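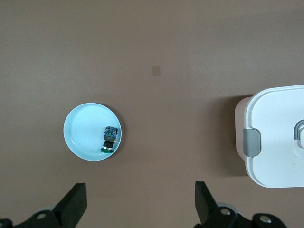 Fig. 5. Small part kept in a shallow round dish.

4.2 Setting the Clock on Your Hornata Radio Kit

Now the fun part! Your radio already plays, so let's give it the right time.

1. Plug in the power cord and wait for the display to blink.
2. Hold SET until the hour flashes.
3. Turn the big knob to pick the hour, then press SET again for the minutes.
4. Press SET once more to save. You'll hear a cheerful double beep!

Note: For 24-hour time, hold SET and BAND together before step 2.

Caution: Unplug the radio before you open the back cover, even for a quick peek.

Want to wake up to your favorite station? Tune it in first, then go on to 4.3, Alarms.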